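Do Compression Shorts Do Anything? A Look at the Claims
Project report, Applied Textiles, spring term
Elin Gethin, Abílio Tavares, Rizal Chong

1. Why we picked this

Rizal runs the 800 and owns a drawer full of compression gear. Abílio thinks all of it is a tax on worried athletes. We wanted to know which of them was closer to right, so we read what the sellers say and then asked people who wear the stuff what they believe. We did not set out to test muscles. We don't have the equipment, and we doubt a class project could settle a question that people with real labs still argue over. 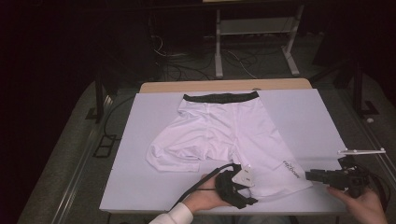

Page last changed: March, by E. Gethin (section 3 corrected)

2. What the sellers say

We compared the product pages of two brands sold near campus, Horness and Rikdale. Horness promises "faster recovery" and never says faster than what. Rikdale is more careful. Its page says the shorts "may help reduce the feeling of fatigue," and you could say the same of a sandwich. Neither page gave a pressure figure for any size. That bothered us more than the slogans did, because a medium on a thin runner and a medium on a thick-legged one can't be squeezing the same amount.

Horness does mention a trial. We wrote to ask for it and got back a discount code.

3. The survey

We put a short form on the Pacheco Hall sports board and mailed it to the club lists, 1560 addresses in all. The reply rate was poor and we won't pretend otherwise. People who care about sports clothing are the ones who fill out a form about sports clothing, so our answers lean toward fans.

Most who replied said the shorts helped. When we asked how they knew, the usual answer was that they felt "held in" or "ready." A few said less chafing, and we find that one easy to believe. An earlier version of this page said the answers "support" the recovery claim. They don't, and Natália Baptista was right to complain when she read it.

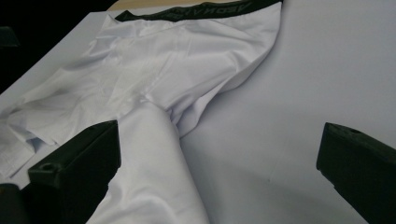
The other trouble is price. Replies from people who had paid more were warmer, and we can't tell if the pricier shorts are better or if it hurts to admit you wasted the money. Elin Price, who graded our draft, suggested a blind trial with the labels removed. We tried to plan one and gave up. You can hide a label, but you can't hide from someone that their shorts are tight — and a loose pair gives the game away as soon as it's on.

4. What we'd say now

Buy them if you like how they feel. We found no good reason to expect faster recovery, and the word should probably come off the page until somebody shows the numbers. Rizal still disagrees. He raced in his at the Skenda meet and ran some 2 seconds under his best, after 10 weeks of harder training.

5. Left undone

Washing. Several people told us the stretch goes after a season, and we never followed that up. Anyone who takes this over can have our form and the raw answers from Abílio.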